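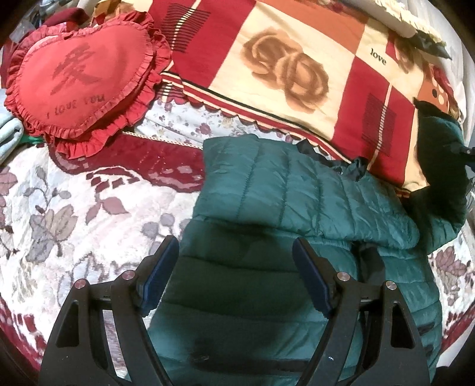

8 March 2025

I finally put the winter clothes away this week. I know it could still snow in Histberg, but I wanted the closet back.

My winter jackets used to stay on the hooks by the door until May. Then I'd stuff them into a plastic bin with the lid taped down, and in November they came out flat and smelling like the bin. The bin is gone now. I bought two cotton storage bags from Kocsis, the hardware store on the Fultow road, and they do fine. Everything gets washed first, even the things I wore only once. Old sweat and food stains turn yellow over the summer and they don't come out after that.

For anything with down in it I use a 30 degree cycle, a small amount of liquid soap and an extra rinse. Zip it up and empty the pockets. I found five dollars and a bus ticket this time. Drying takes nearly all afternoon on low heat, and I stop the dryer now and then to break up the clumps by hand. If it still feels lumpy, it isn't dry yet. 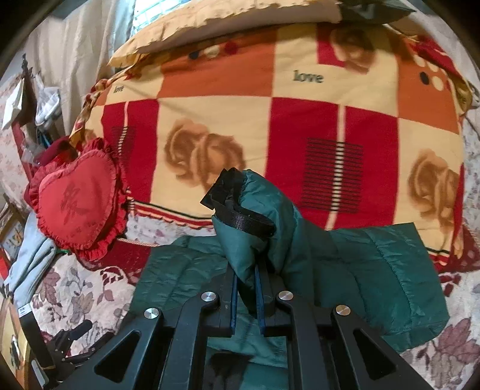

The teal quilted garment on the bed.

Folding is the part I changed. I used to roll everything tight to save room. Bianka Szilágyi, who taught the mending class I took in Plonura, told me to fold loosely and put the heavy things on the bottom. Wool coats stay on hangers. Puffers go on top of the sweaters with nothing over them.

I still have one scarf I can't find and the boots need new laces. The gloves went in a shoebox on the top shelf, so if I ask in November, that's where they are.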